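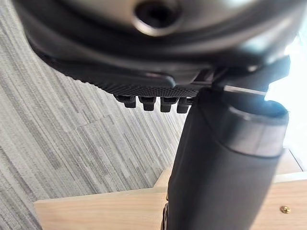 Wadik (Smartwatch)

Die Wadik ist eine Smartwatch des Herstellers Chu. Sie wurde am 15. Januar 2020 vorgestellt und richtet sich an Einsteiger. Die Entwicklung leitete Ronaldo Brito; das Gehäuse entwarf das Büro Andthorpe.

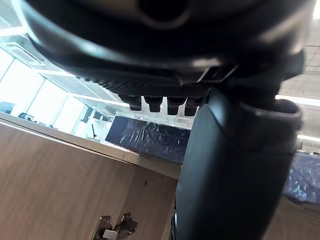
Bearbeitet von Josée Girard, Fachredaktion Unterhaltungselektronik

Die Uhr zeichnet Puls, Schrittzahl und Schlafdauer auf. Messwerte werden einmal pro Minute erfasst, am Tag also 1,440 Einträge, und für sieben Tage im Gerät gespeichert. Die Akkulaufzeit gibt der Hersteller mit 15 Tagen an — bei dauerhaft aktivem GPS verkürzt sie sich auf zwei Tage.
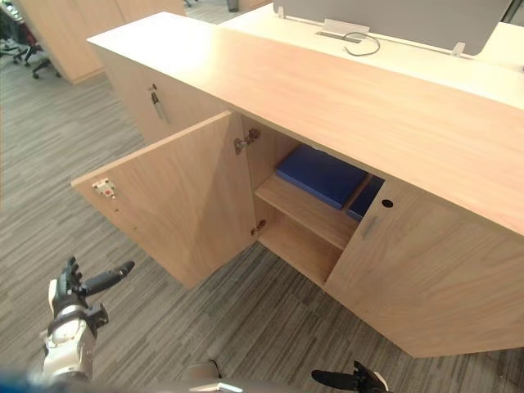 Büroschrank aus hellem Holz, eine Tür geöffnet

Zum Lieferumfang gehören ein Silikonarmband und eine magnetische Ladeschale. Die Kopplung mit dem Mobiltelefon erfolgt über Bluetooth. Eine Mobilfunkvariante wurde angekündigt, jedoch nicht ausgeliefert.

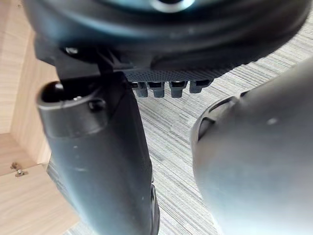 Vertrieb

Den Vertrieb im deutschsprachigen Raum übernahm das Handelshaus Rellamberg unter der Leitung von Haris Malik. Ersatzarmbänder sind dort weiterhin erhältlich.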